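Musty smell in kids' hand-me-downs, already washed twice

Posted by Nusrat Bugti in Laundry and Clothing

Hi all! My cousin gave us a big bag of clothes her girls have outgrown (so generous, I could have cried), but it sat in her basement since April and everything smells like it. I've run the lot through twice on warm with extra detergent and the smell is fainter but still there, mostly in the cotton things. My daughter has sensitive skin, so I'd like to stay away from anything perfumed. Is there a trick to this, or do I just keep washing? 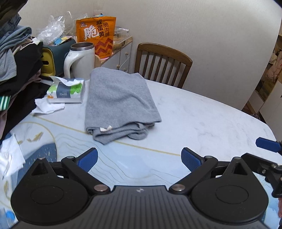
I should add that our washer is a small top loader and we don't have a yard, only a drying rack by the window.

Signe Strand

Oh, I feel for you, I had the very same thing with a bag from my sister-in-law! Please stop adding extra detergent, though. It builds up in the cotton and hangs on to the smell. What I do is soak everything in a tub of cool water with a cup of plain white vinegar for 50 minutes, then wash with half the usual soap and run a second rinse. Don't crowd the rack afterward, and put a fan on it if you have one.

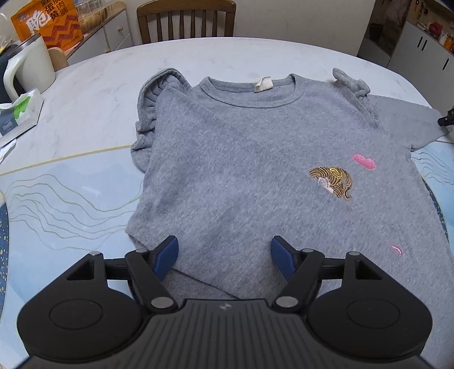
Vinegar is gentle on most cotton, but I'd still be a bit careful with anything decorated. A gray tee with gold embroidery on the front, like that swirl, I would turn inside out and wash by hand, and I wouldn't leave metallic thread soaking for long. Ruffles at the shoulders hold water too, so give them a gentle squeeze in a towel before they go on the rack.

Bendik Vik

baking soda. half a cup in with the wash. worked for my hockey stuff

Gudrun Engebretsen

Signe's way is a good one, dear, but do run the empty washer on hot first, and leave the lid up between loads. Mine was the culprit for a whole winter and I blamed the closet!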